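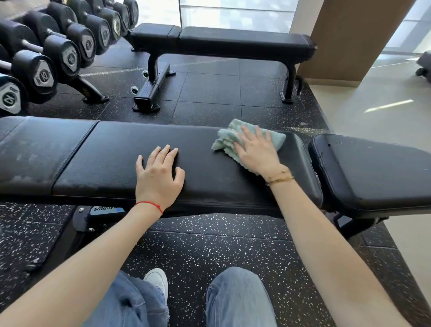 Aswood gym to open overnight from September

The Pleso gym on the edge of downtown Aswood will stay open around the clock on weekdays starting in September, after the town approved a change to its operating permit on Monday.

The gym now closes at 10 p.m. Under the new permit, members will be able to enter at any hour from Monday morning through Friday night using a key card. Weekend hours stay the same.

Pleso said it asked for the change after a survey of its members in the spring. Many of those who answered work evening or night shifts at the Sethi packaging plant, which runs three shifts and sits less than a mile from the gym. The plant is one of the largest employers in town.

The gym has some 2000 members. Overnight access will be part of the standard annual membership, which costs $349. Members on the cheaper off-peak plan will have to pay extra or switch plans if they want to come in after 10 p.m.

Staff will be at the front desk until midnight. After that, the building will be watched remotely by Prolance, a security company that already handles the parking garage next door. Emergency call buttons are being put in on both floors and in the locker rooms. No more than 40 people will be allowed inside between midnight and 5 a.m., and the card reader will stop letting people in once that limit is reached.

Neighbors on the street behind the gym raised concerns about noise when the plan was first filed. Most of the complaints were about dropped weights and about cars coming and going late at night. As a condition of the permit, the free weight area on the upper floor will close at 11 p.m., and overnight members will have to use the side entrance facing the garage. Music will be turned off at midnight. The town will review the permit after six months and can cut the hours back if complaints continue. 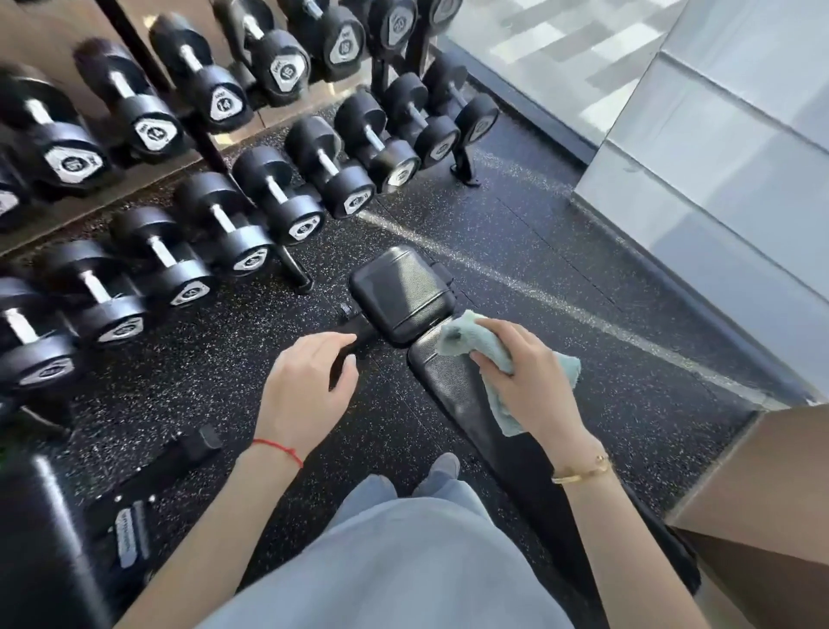 Local Business

Cleaning will also move to a new schedule. The main clean is now done after closing, but with the doors open all night it will be split into two shorter rounds, one in the early afternoon and one at 3 a.m. Members are still expected to wipe down benches and mats when they finish with them.

Group classes are not affected for now. Pleso said it may add a 5:30 a.m. class later in the fall if enough people sign up - it wants at least 20 names before it books an instructor.

The pool will keep its current hours because state rules require a lifeguard on duty. The sauna will close with the pool.

Current members can pick up a key card at the front desk during staffed hours. The first card is free, and there is a charge to replace a lost one. Members under 18 will not be given overnight access, even with a parent.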